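Skustover wrist kit – set-up guide
Section 4: Fitting the camera and checking the view

Do section 3 first (arm bolted down, cables in, gripper homed). If the gripper hasn't homed, stop and go back. Nothing below works without it.

You need:
Skustover arm with Skomeck gripper
wrist camera, bracket, 2 short screws
the small hex key from the bag marked TOOLS
flat cable, the short one
a laptop on the same network as the base

CAUTION: Power off at the base before touching the wrist. The stop button is not power off. Switch at the back, lamp out, then hands in.

4.1 Fitting the bracket

1. Arm off. Turn the wrist by hand until the notch faces you. It's stiff. Slow and steady, don't jerk it.
2. Slide the bracket over the notch, open end away from the fingers.
3. Put in both screws, finger tight only.
4. Push the camera into the bracket until it clicks. No click means it's in backwards.
5. Tighten the screws. Firm, not hard – the thread in the wrist is soft and we can't repair it, only replace the whole wrist.

Note: older brackets (Tymoshchuk pattern, one slot instead of two holes) fit as well but sit a bit lower. Use the settings in section 9 for those.

4.2 The cable

1. Flat cable into the camera, blue side up.
2. Run it along the outside of the forearm, under both clips.
3. Leave a loop at the wrist. Big enough to get two fingers through.
4. Other end into the port marked CAM on the base. Not AUX, same shape, wrong port.
5. Turn the wrist fully one way and then fully the other, by hand. If the cable goes tight at either end, make the loop bigger and try agian.

CAUTION: A cable caught between wrist and forearm will be cut the first time the arm moves under power. Check it every time you've had the bracket off.

4.3 Power up and get a picture

1. Clear the bench. Everyone outside the reach line.
2. Power on. Wait for the lamp to stop blinking.
3. On the laptop open the Skiltmont panel, then Devices, then Wrist.
4. Press Live. Picture should come up within a few seconds.
5. No picture: press Rescan once. Still none: power off, reseat both ends of the cable, start again from step 2.
6. Picture but upside down: tick Flip in the panel. Don't refit the camera, the bracket only goes one way.

If the panel shows code 741 the camera is found but the cable is only half in. Nearly always the wrist end. Code 500 is the panel itself, close it and open it again.

4.4 Look-up check

Done with the arm pointing up, so the camera has something plain behind the gripper and nothing on the bench to confuse things.

1. Set speed to 50 in the panel. Leave it there for the whole of this section.
2. Choose Poses, then Look up. Hold the Run button until the arm stops by itself. Letting go stops it early, just press and hold again.
3. Switch off any lamp aimed straight at the camera. Dim is fine.
4. Look at the gripper in the view. One part of it should come in at a bottom corner, dark and close, with the ceiling behind. Which corner depends on how the wrist is turned.
5. The long top edge of that part should be easy to make out. Slight blur is normal, the focus is set for objects further out.
6. Check the rest of the view for things that shouldn't be there – cable loop, bracket lip, thumb print. Cable loop in view: power off, push it back round the outside.
7. Press Save as reference.

Note: textured or painted ceilings are fine. Soft patches lighter or darker than the rest are just room light, don't try to adjust them out. A strip light right overhead is a problem, so turn the base a little and do the pose again.

Note: if the gripper part fills more than half of the view, the camera hasn't clicked in properly. Back to 4.1 step 4.

4.5 Putting it back

1. Poses, then Rest. Hold Run until it stops.
2. Check the cable loop once more.
3. Speed can go back to normal now.
4. Carry on to section 5, finger travel and grip force. Dont skip to section 6, the pick test uses the values from 5.

Redo 4.4 when you:
take the bracket off for any reason
change the fingers
move the base to another bench
update the panel (the March update wipes the saved reference, later ones keep it)

Cleaning: dry lens cloth, power off. No sprays on the wrist.

Problems with this section go to Yurii Lytvynenko through the support form. Put the serial number of the base in, not the camera one. Add a saved view if you have one, it saves us asking.

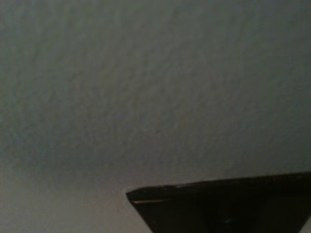
Page last changed: Sunday, November 13, 2022
Look up view (4.4). Gripper part at bottom right, thin pale line just under its top edge, plain textured ceiling behind.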